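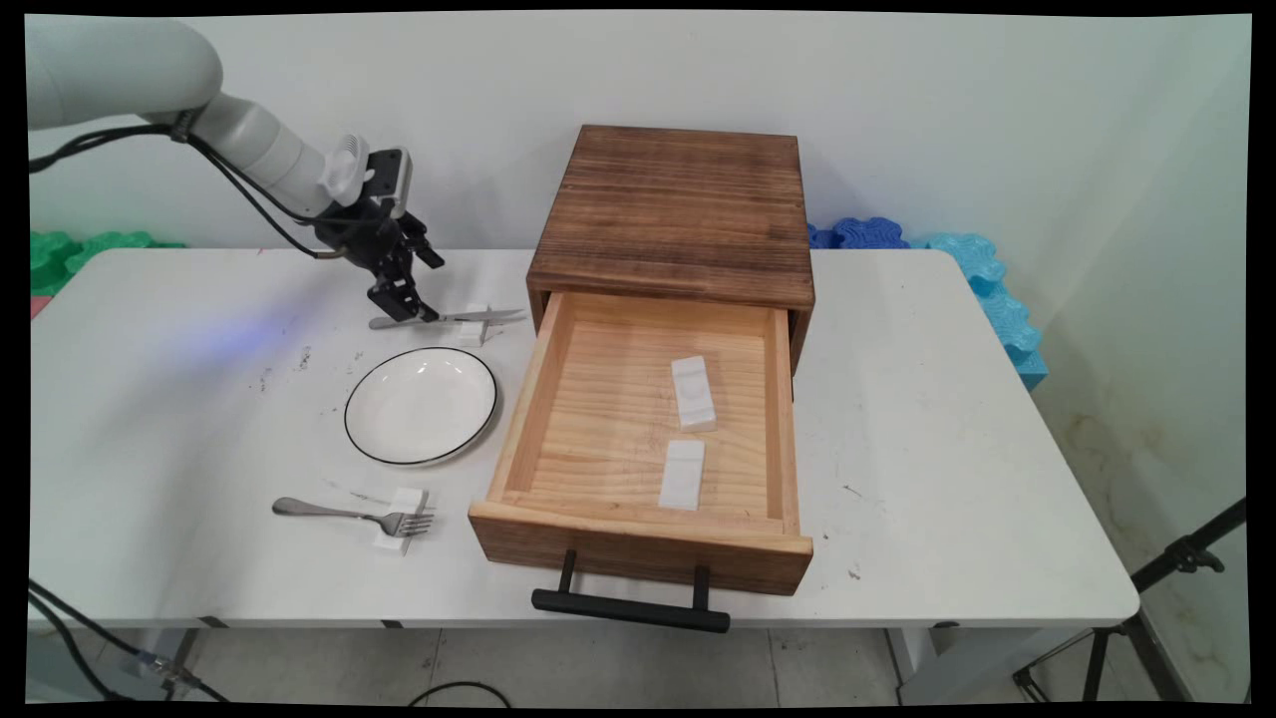
**Plavum publishes handling rules for tabletop robot arms**

Plavum has released a set of working rules for robot arms that handle cutlery and other household items on a shared table. The rules take effect in January at its Maviris and Swai test sites.

Under the rules, knives must be placed with the blade pointing away from the operator's seat. Cables have to be checked before every shift, and no one may reach over the table while the arm has power. Grip force on any bladed item is limited to 16 newtons.

The text draws on logs from 2,719 test runs, up to 520 of which included a knife. Each site will keep its own logs for 2 years.

Juvari, which trains operators for both sites, will add the rules to its entry course. Copies are available from the Plavum press office on request.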